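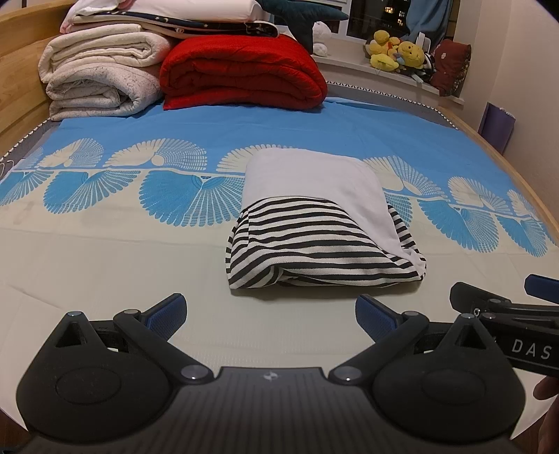
4. Folding tops and T-shirts

Tops are folded on the bed before they go into the Corholm drawer inserts. Use the bed and leave the desk or the floor alone, as a mattress lets you press down on a fold without the garment sliding away. Each top should end up as a flat, roughly rectangular bundle that can be picked up in one piece. Stripes are the easiest pattern to learn on, and the black-and-white striped garment with the pale panel folded over the top is at a good stage for checking. Look at the bottom edge, where the stripes curve and the fabric bunches. A bundle in that state needs its lower edge smoothed before it goes in a drawer.

4.1 Before you start

You will need:
The folding board from the Kerness set (optional)
The drawer inserts, assembled as in section 2
A clear stretch of bed, at least 65 cm deep
The sorted pile of tops from section 3

Pull the bedcover tight at the corners. A loose cover moves when you smooth the fabric and puts creases back in from underneath.

Note: Garments must be fully dry. Cotton that feels cool to the back of the hand is usually still damp. Hang it up again and come back to it later.

4.2 Standard fold for short-sleeved tops

1. Lay the top face down with the neck pointing away from you. Fasten any buttons first.

2. Smooth from the center out to the sides with a flat hand. Do the shoulders last.

3. Fold the right side in toward the middle, sleeve and all. The new edge should run straight down from a point halfway along the shoulder.

4. Turn the sleeve back on itself so that it doesn't stick out past the folded edge.

5. Do the same on the left. The two sides should meet or nearly meet. A small gap is fine. An overlap makes a ridge down the center that shows on the front of thin fabrics.

6. Take hold of the hem with both hands and bring it up to just below the collar.

7. Fold once more, bottom to top, for the standard insert. For the shallow insert (part 873), fold in thirds.

8. Turn the bundle over and run the edge of your hand along the lower fold.

Note: On striped tops, match the stripes at the side seams in step 2. If they are level at the start, they will stay close to level through the remaining folds. If they are off by a full stripe, the top is twisted inside. Shake it out and begin again, because pulling at the corners will not fix it.

4.3 Long sleeves

Follow steps 1 to 3 above, then lay the sleeve straight down along the folded side, with the cuff toward the hem. Do the same with the other sleeve. Sleeves that cross each other in the middle make the bundle thick at one end and it will not stand up in the insert.

If the sleeve is longer than the body, turn up the cuff once. Don't tuck it inside the body — it works loose every time the drawer is opened.

4.4 Tops made from two fabrics

Many tops have a plain panel joined to a patterned or heavier one. The two fabrics give differently, and the join is where most bad folds begin.

1. Find the seam between the two fabrics and lay it flat before anything else.

2. Fold the heavier fabric first and let the lighter one follow.

3. Where possible, keep the final fold away from the seam. A crease made right on top of a join is hard to get out without an iron.

4. Choose which side will face up in the drawer. We suggest the patterned side, so the top can be recognized without lifting it out. Plain pale fabrics look much the same once they are in a row.

Caution: Do not press hard on printed or rubbery lettering. Fold around it, or place a sheet of the tissue supplied in the pack between the layers. Prints left face to face in a warm room can stick together and peel.

4.5 Checking the bundle

Pick up the bundle by its lower fold and hold it level for a moment. It should droop a little at the far end and stay closed. If it opens, the last fold was too shallow. If one side hangs lower than the other, the sleeves are uneven.

Wrinkles along the sides, where the fabric goes around the fold, are normal in jersey and most knits. They drop out when the top is worn. Wrinkles across the middle of a panel are worth smoothing, and so is any bunching at the bottom edge. Slide one hand inside the last fold, spread your fingers, and draw the hand out slowly while the other hand holds the top layer still.

4.6 Loading the drawer

1. Pull the drawer out to the stop. Do not lift it over the stop while the inserts are in place.

2. Stand the first bundle against the back wall of the insert with the lower fold facing up.

3. Add the rest one at a time, front to back, keeping the same fold on top throughout.

4. Stop when you can still slide a flat hand between the last bundle and the front wall.

5. Fit the divider (part 754) in the nearest slot. It clicks on both sides.

Caution: Overfilled inserts bow outward and rub on the drawer runners. If the drawer drags or squeaks, take out two or three tops before you look for any other fault.

Owners of the older Srisuk drawers will find that the inserts stand slightly proud of the drawer front. Use thirds for everything, including short-sleeved tops, and leave the divider out.

4.7 Bulky items

Sweatshirts and thick knits do not stand well. Lay them flat in the bottom drawer, folded in half only, no more than four deep. Heavy wool should be refolded along different lines in January or whenever the winter things are next out, or the creases become permanent.

Folding guide by Polyxeni Tsolakis for Kekeo. Trousers and skirts are covered in section 5. For bedding, go to section 7.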